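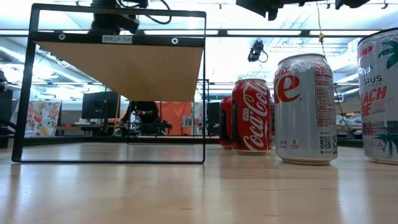
Home - Shelving - Benchtop - Spares

Broltmont Benchtop Shelf Frame

Open rectangular frame in black square-section metal bar, for use on a table or bench. The bottom bar sits directly on the worktop. The shelf board has a pale wood-veneer underside and a black front strip - shelf positions are labelled on the strip.

Shelf load: 32 kg, evenly spread
Tools: 6 mm hex key
Delivery: 40 working days

Related items
Flasado shelf board
Fido label holders
Bhardwaj bench top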